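4.2 Safe handling of hand-held grippers

Revised 9/2/22. Applies to all Makstead stations with two wired grippers.

1. Clear the table of anything the task sheet does not list.
2. Run each cable down its own side of the table. Do not cross them.
3. Hold one gripper in each hand and keep the fingers pointed away from your face.
4. Bring both grippers to the start position and hold still for 2 seconds.

CAUTION: Keep loose sleeves and jewelry clear of the fingers – they can pinch. 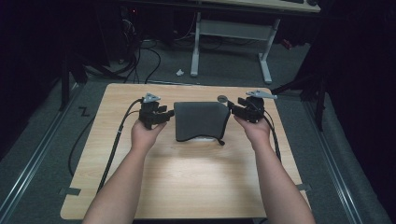
5. Begin the task. Move at a steady pace and do not let the grippers touch each other.
6. Stop after 21 minutes and rest your wrists.

Note: If a cable pulls tight, stop and free it before going on. Never tug on the connector.

7. Set both grippers down before you step away from the table.

Related items
Eretti cable inspection checklist
Damgaard station floor marking rules
Anen operator sign-off, form 42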